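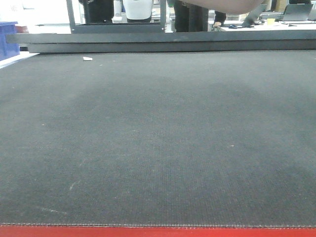
Why did medieval towns bother to hold fairs when they already had a weekly market?

Because the two did different work. A weekly market fed the town: eggs, grain, candles, a pair of shoes. A fair came once or twice a year, lasted days or even weeks, and pulled in merchants from far away who dealt in cloth, spices, dyes and — my favorite part of this whole unit — credit.

Start with Champagne. In the twelfth and thirteenth centuries the counts there ran a cycle of fairs that filled most of the year, moving between Troyes, Provins, Lagny and Bar-sur-Aube. Flemish cloth came down from the north, Italian merchants came over the Alps, and the counts promised safe travel and a court that would hear disputes. That promise was worth a great deal! Merchants paid tolls and fees for it, and kept coming back.
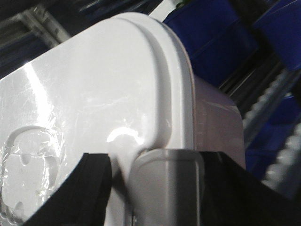

White plastic surface, close view.

Now look at how a fair was paced. First came days for setting up, then days for selling cloth, then leather, then goods sold by weight. Accounts were settled last, so a merchant could buy early, sell later, and pay only the difference at the end. Read the handout on letters of exchange with this in mind, and try the sums yourself. Suppose you owe one trader 400 livres and another owes you 400.
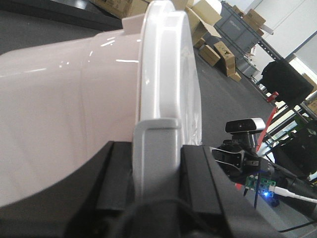

Your debts cancel, and no coin has to leave the strongbox. Multiply that by a hall full of people and you can see why the money changers' tables mattered as much as the cloth stalls. Bring your worked answer to section, along with 2 questions about it (real ones, please, the kind you'd argue over at dinner).

By the early fourteenth century the Champagne fairs were fading. Historians still disagree about why: war, taxes, sea routes from Genoa to Bruges, Italian firms that kept agents abroad and no longer needed to travel. I lean toward the agents, but I'd love to be talked out of it.

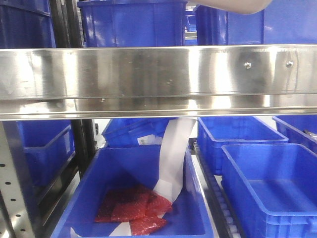
TRORNANO, November

Notes for the second half of the unit, Funmilayo Olatunji

We turn next to the fairs that lasted. Frankfurt and Leipzig both kept going long after Champagne went quiet, and books became a big part of the trade in each. For the reading, mark every place where the author uses the word "trust" and write down who is trusting whom.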